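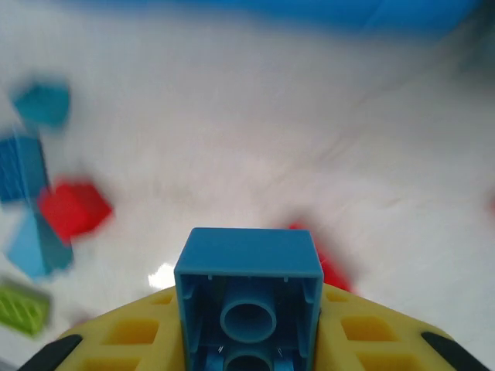

Blue brick in the yellow gripper, open side up. Tesgate open day.

2024-03-04

Back from Tesgate with sore feet and a lanyard I forgot to return. The open day was supposed to run from ten to noon. I left at a quarter to three, which tells you either how good it was or how badly they had signposted the exit.

Jaqueline Zamudio met us in the lobby and gave the safety talk, and she gave it well, considering that half the group was eating. No reaching over the yellow line, no leaning on the glass, no feeding the robots. The last one got a laugh from a man in a Nerkton fleece who laughed at everything after that, including the fire doors. Then we were divided into two groups by the color of our stickers. Mine was orange. The green group got the coffee first and I will be carrying that for a while.

First stop was the big arm, which moves crates from one belt to another belt. It is very fast and very loud and after four minutes I had seen all of it. They told us it can manage 2000 crates a shift. I believe them. I just had nothing to say about it, and the engineer standing next to it plainly wanted me to have something to say, so I asked what it weighed. He had to go look it up. He never came back.

The bench in the back room was what I had come for, though I didn't know that at breakfast. Toy building bricks on a shiny white surface, and an arm with a yellow gripper picking them up one at a time. The gripper is covered in little rectangular pockets, like a waffle somebody engineered. There's a camera down at the wrist, and a monitor on a cart shows what it sees, so you spend the whole time looking at the world from the robot's palm. Everything smears when the arm swings. The loose bricks turn into a streak of red and teal and green off to one side, and the one it's holding stays perfectly sharp, tubes and ribs and all. I found this oddly relatable. It's more or less how I look for my keys.

Abundio Ventura runs that bench. He's quiet, with a pencil behind each ear, and he let the thing work for a good while before he said a word. Then he said, "It doesn't know it's a toy," and went back to his laptop. Later he loosened up and told us the bricks are hard because they're easy for people. A kid will turn one over without thinking about it. The software has to work out which way up it is, how tightly to hold it, and what to do about the neighbor it's leaning on. Their training set for this job is 1096 recorded picks, and he would like a lot more, and he would like somebody else to record them.

We got to try it, too. They have a rig where you steer the arm by hand with a controller, and each visitor got 30 seconds. Mine went like this: I hovered, I lowered, I hovered again, I overshot, I apologized to a brick out loud. The fleece man got one on his first try and laughed. A girl of maybe nine got two and then asked Abundio why the fingers were black, and he gave her a longer and better answer than he gave any of the adults. Something about grip and replacing the pads when they wear down. I was still thinking about my brick.

Lunch was sandwiches. Jaqueline came around and asked us to fill out a form, and one of the questions was "How likely are you to recommend automation to a friend?" – which I left blank, not knowing which friend.

In the afternoon there was a slide talk by someone from Molent about warehouses. Over 50 slides. I drew the gripper in the margin of my handout, pockets and all, and got the proportions wrong. The pads came out like boots.

Bus home was late. Sat across from a woman with a Magaña tote bag who'd been in the green group. The coffee, she says, was terrible.

Abundio said they're doing another one in October, with new fingers on the arm. I put my name down. Need to mail the lanyard back, and ask Jaqueline if the controllers come in left-handed.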